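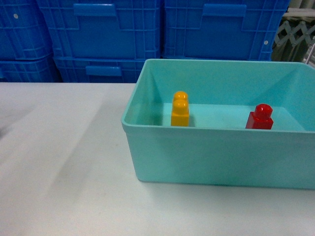
Readers of the Granström branch newsletter asked in November why toy libraries still charge a membership fee.

Print | E-mail
2 min read

The fee funds repair and storage. Granström lends 300 toys to 80 families,
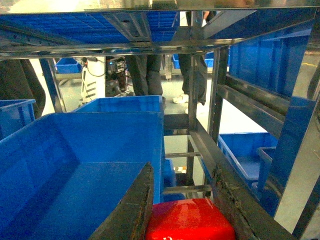
and each item is checked on return — a missing piece may retire a whole set.
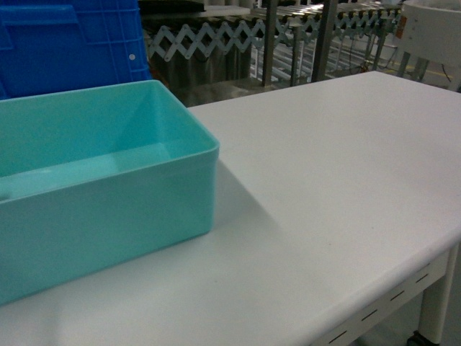

Borrowing in regional centres

The Lateck branch opens fortnightly. Its council grant does not cover rent,

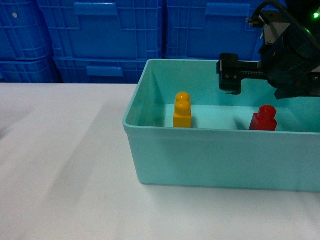
and members have therefore endorsed a modest increase in the annual fee.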